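3.2 Home furniture and the wear survey

The second part of the study dealt with tables kept in ordinary use. We wanted to know whether owners judge the condition of a wooden tabletop by the damage it carries or by how easily that damage can be seen. Earlier work in our group (Van der Linden, unpublished notes) suggested that people with strongly figured tops report fewer marks than people with plain ones, even when the two have had the same number of years of use.

Questionnaires were sent to households in Cunutstead and Zerham in January. We received 1,813 usable replies. Each household was asked for the age of its main table, the finish as far as it was known, how often the top was cleaned, and what was usually kept on it. Households that had sanded or refinished the top within the past 24 months were left out of the comparison, as were those that kept a cloth on the table at all times.
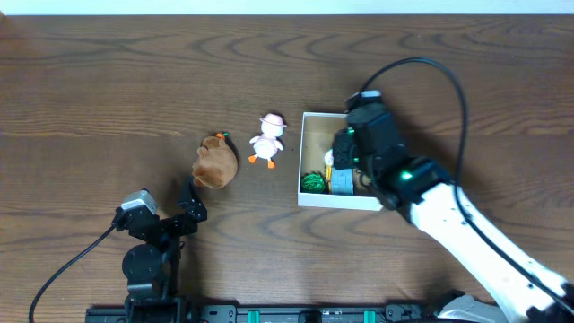 Replies to the question on everyday contents were more varied than we had planned for. Dishes, mail and school work made up the largest groups, but many households also listed small decorative things and toys. These had to be sorted by the kind of contact they make with the finish. A plush toy such as the brown one with the orange-and-green tuft was coded as a soft contact, while small figurines, the white duck in the pink hat among them, were coded as standing contacts. Soft contacts were linked to very few reported marks. Standing contacts were linked to more, mainly short scratches and dull spots, and the link was stronger for oil finishes than for varnish. We did not ask what the objects were made of, and this limits what can be said about them.

Cleaning habits had less effect than expected. Owners who wiped the table every day reported slightly more dull areas than those who did so once a week, but the difference disappeared when households with young children were taken out. Wax users were too few to treat as a separate group and were placed with the oil finishes.

3.3 Grain figure and the visibility of marks

To test the effect of figure directly, we asked ten raters to examine a set of tops at the Floncombe workshop. Dirk Van der Linden prepared the tops and placed the test marks, which were the same in length and depth on every piece. Raters stood at the long side of the table, had one minute per top, and were not told how many marks to look for. Lighting came from overhead and was not changed between sessions.

Grain was graded on the Aliyu scale, which runs from straight and even to heavily figured. A top was given one grade for its whole surface, even where the pattern differed from one side to the other. This was a practical choice – grading by zone would have made each session too long – and we return to it in Section 5.
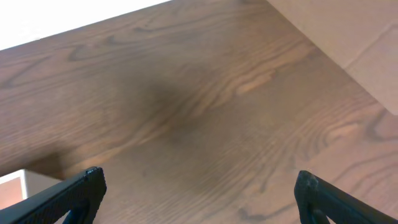 Figure 2. Wooden tabletop with pronounced grain. Long wavy lines curve in broad arcs in one area and bunch into tighter ripples in another.

Raters found fewer marks on the heavily figured tops than on the straight-grained ones. Marks running along the grain were missed most often, and marks crossing it were found on nearly all tops regardless of grade. Two raters had worked in furniture repair, and their results were closer to even across the scale. Leaving them out does not change the order of the grades, but it does widen the gap between the lowest and the highest.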